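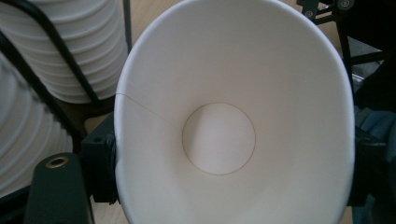

Paper cup held in the gripper, nested stacks to the left.

Cuver hand-held gripper: fingers deform or drop paper cups

Has anyone here used the Cuver hand-held gripper kit on thin-walled items? I'm reviewing it before we order 5 more sets. The task is unstacking white paper cups and placing them upright on a table. Rigid parts are no problem. Cups are. If I close the fingers enough to lift one cup out of a nested stack, the rim goes oval. If I back off, the cup slips or the next one comes along with it.

I am using the stock fingers with the brass threaded inserts and no pads. The kit was bought in July from Griffiths. Over 100 attempts I logged 53 clean separations. The manual covers finger mounting and camera focus and has nothing on soft objects. Is this a finger problem or am I asking too much of the kit?

Posted by flange_west — November 28, 2019
Share (3)

tablesaw915
Mostly a finger problem. The stock fingers are flat and hard, so on a tapered wall they touch along a short line and all the force goes there. Things to change, in this order:

Grip lower. The rim roll is stiff but the wall just under it is not. Near the base disc the cup holds its shape much better. On a nested stack you can't reach the base, so pull by the rim first, set the cup down, then regrip.

Add pads. Soft silicone sheet, 2 mm, glued to the contact face. You will need less closing force for the same hold.

Watch the side seam. The wall is doubled where the paper overlaps and it flexes differently there. With a finger on the seam, the cup tends to rotate as you close. I turn the stack so the seam sits away from both fingers.

For double picks, twist a few degrees before you pull. A straight pull works against the suction between cups.

I would not order more sets until you have tried pads on the one you own. The inserts take a standard machine screw, so custom fingers are also an option if you have a printer.
Share (1)

Historano
Get the Jeltus instead, it has a softer close. Cost me more but I stopped having this problem. Never tried it on cups though, only on bread rolls and sponges.

quietbearing
Agree with the pads. One addition — check the closing stop. On my kit it was set for a narrow part and the trigger went well past the point where a cup starts to fold. Backing the stop out took two minutes and made more difference than the pads did. Mark the setting with a paint pen, as it drifts.

4 comments
Contact us | Copyright 2019 | Back to top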